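Plodance hand trials

The Plodance hand trials are a series of side-by-side tests of multi-fingered robot hands, run in an ordinary kitchen and compared on household jobs such as opening drawers and lifting bottles. They are named after the Plodance, a hand with slotted white finger housings, and also covered an older design, the Rerkance, and a plain two-jaw gripper used as a yardstick. The results are often quoted in favour of fingers over jaws. The evidence for that is thinner than the quoting suggests.
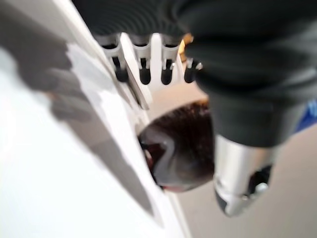 Entry by the robotics desk editor, Mindisell Reference

Background

Makers of robot hands usually publish success rates from a bench, with the object placed in the same spot each time. The trials were set up in July to find out how far such rates carry over to a room with doors, glare and things left on the floor. Quispe, the firm that supplied the controller, also wrote the scoring rules, a point its critics have raised more than once.

A run counted as a success if the object was held for three seconds. It did not have to be put anywhere. Most people would expect a helper in the kitchen to finish the job, and a rule this kind tends to flatter every hand on the list.

Cameras

Each arm carried a small camera close to the wrist, and one more looked on from head height. The wrist view was meant to guide the last stretch of a reach, where the head camera is often blocked by the arm itself. Shiny surfaces were a known weakness. Depth estimates near polished panels drifted, and the controller sometimes treated a reflected lamp as a solid thing in the way.

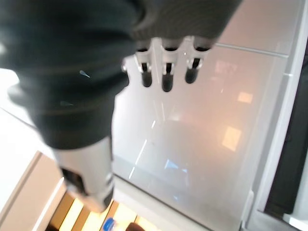

Wrist camera view of the fingers and thumb beside a glossy pale panel.

Fabric sleeves were tried as a cover for the arm. They keep crumbs and splashes out of the joints, but a loose cuff can creep into the camera's view. The report gives no separate figures for sleeved and bare arms – a strange gap, given how much space it spends on sleeves.

Results

Of 800 scored runs, 751 were marked as successes and 49 as failures. The bare total hides a good deal.

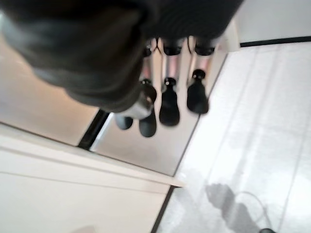 Grip scores depend heavily on what happens before contact, and the trials recorded very little of it. An approach that was broken off and started again was logged as one run, so a hand that needed several tries looks as good as one that needed a single try. Speed is part of the same problem. A wrist camera blurs when the arm swings, as it did with the gripper passing close to a steel panel above a white tiled floor, and a controller working from such views has to slow down or guess. The report does not say which it did.

The two-jaw gripper came close to the fingered hands on upright bottles and fell behind on bottles lying down. Supporters take this as proof that fingers are worth their cost. A fairer reading is that the jaws were fitted at a fixed angle, and a turning wrist might have closed much of the gap.

Two-handed work

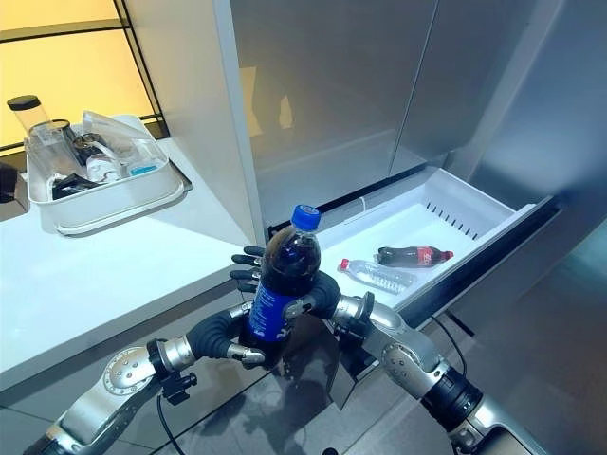
Reading time for this section: 1 minute

Bottles were also handled with two arms at once, including a bottle of cola held upright by one dark hand with the other touching it near the middle, in front of an open fridge drawer. How much the second hand adds is hard to say. No matching set of one-handed runs was published, and a light touch from the side may steady a bottle or may simply be along for the ride.

Later use

Quispe still cites the overall score in its sales sheets. Repeat trials with a stricter rule, under which the bottle must be set down upright in a marked place, have been proposed but not carried out.

Last revised 25th December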